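Section 7. Cleaning and Storing the Glass Panels

Read this section before you clean the Zolorus display cabinet for the first time. The panels have a thin coating on the inner face, and most damage we see at the repair desk comes from the wrong cleaner.

Before you start

Switch off the cabinet light at the wall and let the lamp cool. You will need a folded microfiber cloth, a bowl of lukewarm water, mild dish soap and a soft cover for the table.

CAUTION: Do not use window spray, vinegar or paper towels on the inner face. They dull the coating, and the warranty does not cover it.

Removing a panel

1. Open both doors fully and support the panel with one hand.
2. Turn the two corner clips toward you until they click.
3. Lift the panel straight up out of the lower channel. Do not tilt it.
4. Lay it flat on the covered table, coated side up. A small "C" is etched in one corner of that side.
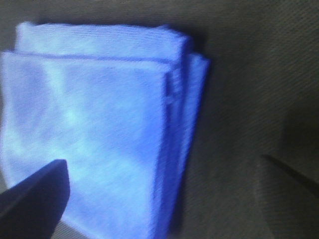
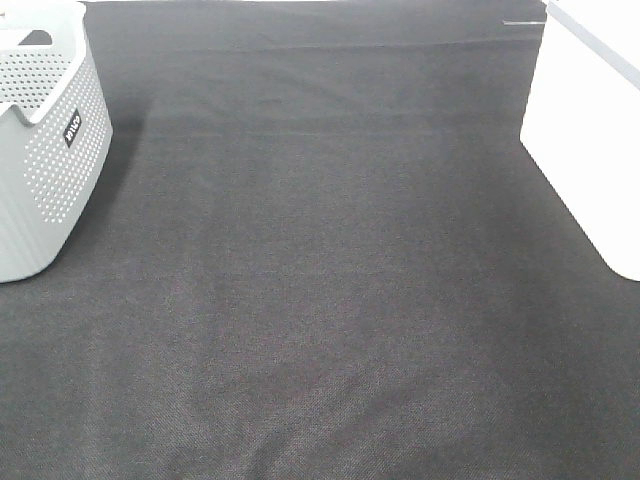
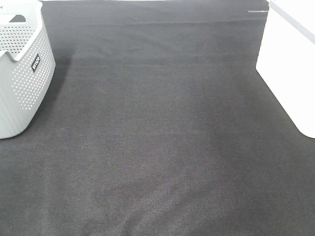

Bestura, February

Cleaning

5. Add two drops of soap to the bowl. Wet one corner of the cloth and wring it out well.
6. Wipe from top to bottom in straight strokes. Turn to a clean fold when the cloth starts to drag.
7. Wipe again with plain water, then dry with an unused fold.

Note: Fingerprints on the outer face can be removed the same way. If a mark stays after two passes, leave it overnight and try again — scrubbing will only make it worse.

Refitting

8. Set the lower edge of the panel in the channel first, with the "C" facing into the cabinet.
9. Press the top edge back and turn the clips until they click.
10. Close the doors slowly and check that the gap is even on both sides. If it is not, see Section 8, Adjusting the Hinges.

Storing panels

Store spare panels upright in the original sleeve, away from radiators. Never stack more than two flat. If the sleeve is lost, order part 139 from Jurketti and give the cabinet width when you order. Sleeves for the 34-inch cabinet also fit the older Hennessy model, but the flap must be folded under.

Revised by Paraschiva Barbu. Hinge and clip drawings by Octavian Pîrvu.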